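Chapter 4
Everyday Shapes, Hidden Physics: Balance and the Center of Mass

Why does a coat stay put when you hang it up? It sounds like a question for a five-year-old, and it is one of the best questions in this book! By the end of the chapter you will be able to answer it with a sketch and one short equation.
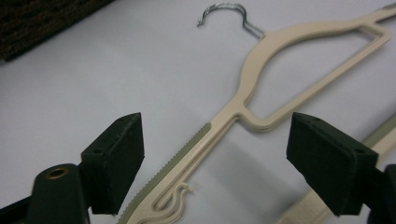
Every object has a point where its weight seems to act, called the center of mass. Hang anything freely from a hook and that point settles directly under the support – every time, whether the object weighs 87 grams or 400.

The bridge builders of Talpur used this idea long before anyone wrote it down, and we will visit their work in Section 4.3.

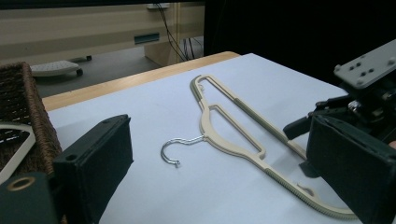 78

Now add a load. A heavy sleeve on one side pulls the center of mass sideways, and the whole thing tilts until the two turning effects match. You will measure that tilt yourself in the Halusach Lab, using string, a ruler and a 254-gram weight.

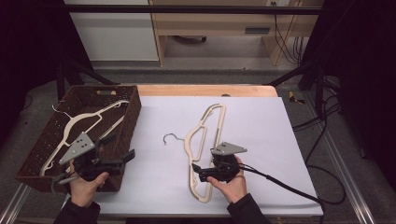
Before reading on, try balancing a ruler on one finger. Then tape a coin to one end and try again. How far did your finger have to move? Write the distance down – you will need it for Problem 1.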